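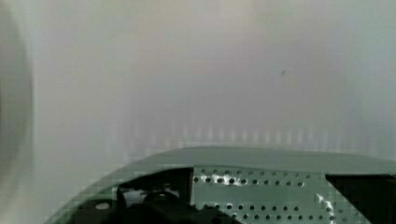
When do students decide whether to take a fourth year of high school math? Most of the students in our sample had made up their minds by January of grade 11, before the school handed out its course forms.

4.2 Timing of the decision

The survey was completed by 1263 students at the Brelton and Masesen high schools. Each student was asked when they had first thought about senior-year math, when they had settled the matter, and whom they had talked to in between. We treat the second answer as the date of the decision. A few students gave a range of months, and for these we used the later month.

The two schools differ in how they handle course selection. Brelton gives every junior a 10-minute meeting with a counselor in the spring. Masesen sends the form home and holds meetings only when a family asks for one. We expected the Brelton students to decide later, with the meeting as the turning point. The answers did not bear this out. Students at both schools decided at much the same time, and the Brelton students mostly described the meeting as a place to confirm a choice they had already made.

Students who planned to skip math in grade 12 tended to name one earlier course as the reason, usually Algebra II. Those who planned to continue gave more mixed answers - college plans, a teacher they liked, friends in the same class. Parents came up in both groups, though often only as the people who signed the form.

Figure 1. Green colander with small round drainage holes.

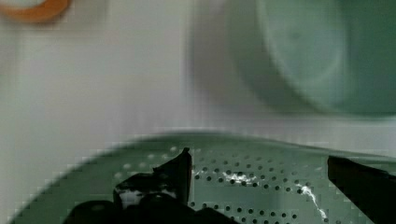

The interviews help with the question of who had talked to whom. We spoke with 11 students at Brelton and eight at Masesen, all of them seniors at the time. Solange Hamel carried out the interviews and coded the transcripts, using the scheme that Petridis developed for its study of elective courses. Two of the codes, "advice sought" and "advice given," were hard to keep apart, and we merged them.

Several of the seniors said that a math teacher had told them in passing to keep going, or had said nothing at all. Both were remembered. One student at Masesen had meant to take statistics but thought it was only open to students with high grades, which was not the rule. She learned this after the schedule was fixed. We did not ask about course rules in the survey, so we cannot say how common such mistakes are.

The timing also matters for the Zistadero planning sheet, which both schools use and which is given out with the course form. If the choice is mostly settled by then, the sheet comes too late to change it. Section 4.3 looks at what happened when Masesen moved the sheet to the fall of grade 10.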